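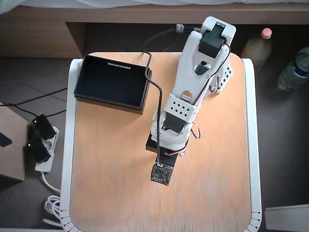 I book shows for a theater of 700 seats, and most of what I book, I book from video. So do most of you. A company sends a link, I watch it on a laptop with lunch next to me, and by the time I've finished the sandwich I have an opinion about a piece of circus that ten people spent a year making. I want to spend this session on how bad an idea that is, and on the other methods we use, which I think are only a little better. 

(Pause. Leave slide up. Don't rush into the Derkach story.)

THE DERKACH STORY

We booked Derkach two seasons ago. Seven acrobats, one live drummer, a lot of sand. The trailer ran under three minutes and I watched it maybe five times. Beautiful. Towers of people, a woman walking across shoulders, then that fall near the end where the music cuts out. I'd have paid for that fall.

In the theater the fall came in minute fifty-eight. Between the towers and the fall was a very long stretch of people raking sand. I'm not against raking sand. Some of our audience loved it, and one man wrote me a two-page letter about it that I still have. But I'd sold the show to schools as fast and physical, on the strength of a film that was fast and physical, and I had rows of eleven-year-olds in there at one in the afternoon.

Whose fault was that? I said the company's at the time. The company said, quite reasonably, that a full recording had been in the same email, one line down from the trailer. I never opened it.

Ask the room: hands up if you watched the last full-length recording you were sent, all the way through, without skipping. (Usually a few hands. Don't tease the people who put them up, last time it fell flat.)

THE CUT IS AN OPINION

Trailers are edited by somebody with a job to do. Fine. I'd expect nothing else. What bothers me is how we've let trailer language drift into our own copy. We say "breathtaking" on the brochure page because the trailer took our breath away, and we were watching it cut to a drum track somebody laid on afterward.

Things I now distrust on sight:
- any jump shown from more than one angle
- applause on the soundtrack
- a shot of an audience member with her mouth open. I know of two different companies using what I'd swear is the same woman
- slow motion, in anything that claims to be about risk

Go through the list quickly. The open mouth one gets a laugh, move on while they're still laughing.

There's an honest counterargument and Gifty Osei makes it better than I can. She runs the outdoor program at Grasham and she told me that a trailer is an ad, everyone over the age of six knows it's an ad, and if I'm fooled by it then I should find another line of work. I've been chewing on that. My answer, so far, is that I'm not fooled about whether the show is good. I'm fooled about what kind of evening it is. Those are separate mistakes and I make the second one much more often.

SHOWCASES

So go and see it live. That's the standard advice and I gave it myself for years, from stages like this one.

Last November I went to the showcase at Abugri. Lovely people, terrible coffee. There were 81 companies on the list and each got a slot, and nearly all of the slots were cut-downs of longer shows. I drove 318 miles to see excerpts. When you put it like that I'd gone a long way to watch trailers with the heating on.

And look who's in the seats. Bookers. A whole house of people with lanyards, arms folded, checking the running order to see if there's time for the restroom. No kids, no couples on a date, nobody who paid. Comedy dies in that room. Clowning dies faster. I watched a clown duo do what I'm fairly sure was very good work to complete silence, and I wrote "not landing" in my notebook. Not landing on whom? On me and a lot of other tired people who'd seen four handstand acts since breakfast.

What does well at a showcase is loud, early in the day, and unlike the thing before it. I went back through my notes from the last few I've been to and the acts I'd starred were heavily tilted toward the ones right after a break. I don't claim that's research. It did put me off my own stars.

(If short on time, cut the next paragraph.)

Pitch sessions are a stranger beast. At a pitch there isn't even a show yet. An artist stands by a screen and describes feelings they plan to cause. The good talkers get the co-production money. I've seen no evidence that good talkers make good circus, and a fair bit that the best wire walker I ever booked could barely get through a phone call. Kazimír Koubek, who'll be known to some of you from the touring panel, calls these sessions a competition in adjectives. He has also won several, and he'll tell you so.

WORD OF MOUTH

Then there's asking each other. This is what we really do, and we're vague about it in public.

I call a friend at another venue. I say, how was Skistent for you? She says, oh, they were great, lovely to work with, get-in was easy. I book Skistent. Notice what I've learned: they were pleasant, and the truck was unloaded on time. I've heard nothing of what happened to the people in row K.

I don't say that's worthless. My crew would like a word with anyone who says it's worthless. But we use "great" for a company that's easy to host and "great" for a show that people talk about in the parking lot, and I think a lot of careers are running on the first kind.

It also goes around in a circle. She booked them because somebody told her. I don't know who saw the show first with fresh eyes, and I'd be curious to find out. There may be shows on the circuit that none of us has properly picked.

For the record, the Skistent show was fine. It sold. Two people left and I happened to be at the door, and it was their babysitter.

SO WHAT DO I DO NOW

I want to be careful here, as I've sat through plenty of talks where the speaker knocks everything down for half an hour and then unveils The Method. I don't have one. I have some habits, and I've had them for one season, which is too short to say they work.

First, I watch the full recording before the trailer. Single fixed camera if they have it, at the back of the house. It's dull to look at and I've come to like that. If I'm still interested at 40 minutes in, with bad sound and the top of somebody's head in the way, I take it seriously.

Second, I ask for a recording of a night that went badly. Companies hate this. About half say they don't have one. The ones who send it have told me a good deal already. One company sent me a matinee where the rope act had to stop and start over, and how they handled the restart was the reason I booked them.

Third, when I call other venues I don't ask how it was. I ask what the audience did in the interval, or if there wasn't one, what they were doing ten minutes before the end. If my friend doesn't know, then she wasn't in the room, and that's useful too.

Fourth - and I'm shakiest on this - I've stopped going to showcases in order to choose. I still go. I go to meet people and to hear who's working on what, and I leave the notebook in the car. Gifty thinks this is a pose. She points out that young companies put their savings into those slots on the understanding that people like me are there to choose. I don't have a good reply. If we all stopped choosing at showcases tomorrow, the ones hurt first would be the ones without a long recording, or a friend at another venue. Any fix that only suits companies already on the circuit is a poor fix.

Don't smooth this over. Let it sit and take the first question from here if there is one.

LIKELY QUESTIONS

"Are you saying trailers should go?" No. I'd like them labeled with the running time of the show, on screen, at the start. Costs nothing.

"Who has time to watch full recordings?" I don't either. I watch fewer shows now and I've said no to more people unseen. That's a real cost and I won't pretend it's fairer.

"Didn't you book a show off a trailer in the spring?" Yes. It was very good. I'm told one of the programmers from Grasham may bring this up, so better to own it early.

"What about audience surveys?" Ours come back mostly about the seats.

If there's time: read out a bit of the sand letter. The part about the sound of the rakes, not the part about me.

Last updated: November

Related notes
- Reading a tech rider when you aren't technical
- School matinees: what we promise and what they get
- Post-show talks, and whether to have them
- Who pays when it rains? Outdoor fees and cancellation

Contact the programming office | Copyright, all notes remain with the speaker | Back to top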